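Mar 25, 2023

Up at six for no good reason, on a Saturday, and couldn't get back off again. The blackbird on next door's aerial had started and so had my head, going over the choir business. So I made tea and sat on the back step in my coat and thought, right, write it all down before rehearsal and then you can stop chewing on it.

Tea last night was toast, and after that I wanted crisps and there weren't any in the house, which I am still a bit sore about.
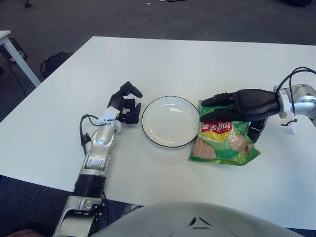
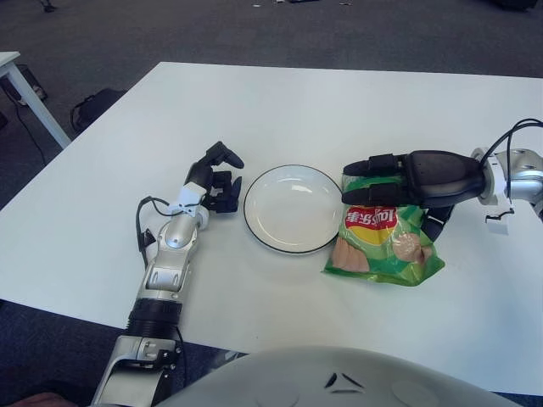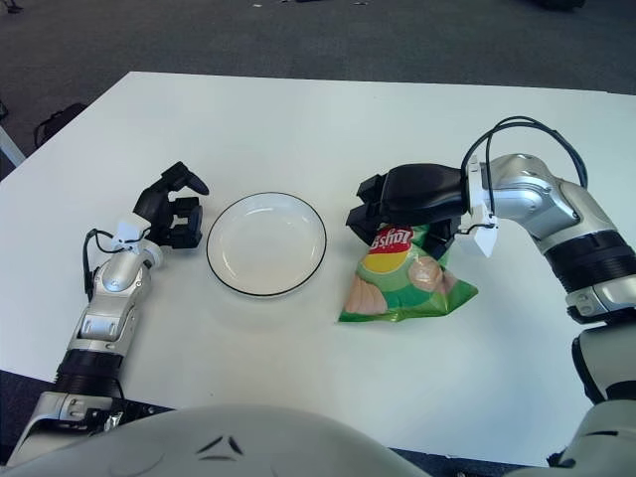

Crisps and a plate, green bag every time.

Anyway. The choir. We are doing the big evening in September at Clarkstead and Walter has got it into his head that we should sing the long Hungarian piece, all of it, in Hungarian. Kristóf is thrilled, obviously, and has offered to teach us the words. He stood up at the break and read the first page out loud and it was lovely, like water going over stones, and then the altos had a go and it sounded like a lot of people looking for their glasses.

I do want to do it. I want that written down, because I moaned so much in the car that Aiman thought I was against it. I'm not! I just think we've got a lot of pages and not many evenings. My copy runs to 84 pages and I have got as far as page nine with any confidence, and that's with Kristóf standing close enough for me to copy his mouth.

Rehearsal went better than I expected. We did the opening without the piano and only drifted a bit flat, and there is a place where the basses come in underneath that made the hair on my arms stand up. Darmawan has finally stopped rushing it. He'd been practising in the van, he told me, with the windows up, and a man at the lights in Roltura had given him a thumbs up. I'd have died.

Then the hall hire came up, and that took the shine off. It has gone up to £165 for the evening, and that's before anyone has switched a heater on. There was a long silence and then everybody talked at once. Azlan thinks we should put the tickets up by £2, Walter thinks people will stop coming if we do, and I said couldn't we just do better cakes. I meant it as well. The cakes last year were dry. I made half of them so I'm allowed to say it.

Nothing decided. We sang the end section twice to cheer ourselves up and went home.

Came back by the market and bought leeks, a bunch of daffodils still shut up tight, and a secondhand cardigan, dark green, with one button that doesn't match. I've moved the odd one to the bottom where it won't show. It took me most of the afternoon radio play to do it, as I kept losing the needle down the side of the chair, and I never did find out who had poisoned the uncle.

Rang Mum at four. She has a cold and is enjoying it. She wanted to know what the Hungarian was about and I had to admit I haven't a clue past the first page, something to do with a river and somebody's sister. She said it would be sad, then, and she's probably right. I must ask Kristóf for the English, I can't stand up there in September looking cheerful if the poor girl drowns.

Leek and potato soup for supper, too much pepper. Practised my nine pages at the kitchen table with the window shut. There's one word on page six I cannot get hold of at all, it has a gy in the middle and I either swallow it or spit it. Did it over and over until the cat left the room. Then suddenly I had it three times running, clear as anything, and then it went again.

Clocks go forward tonight, so I lose an hour I could have done with. Have done the cooker and the one on the landing. The car can wait, it's been wrong since I bought it.

Must remember: stamps, bin bags, ring Aiman back about the lift on Thursday and say sorry for moaning. And crisps.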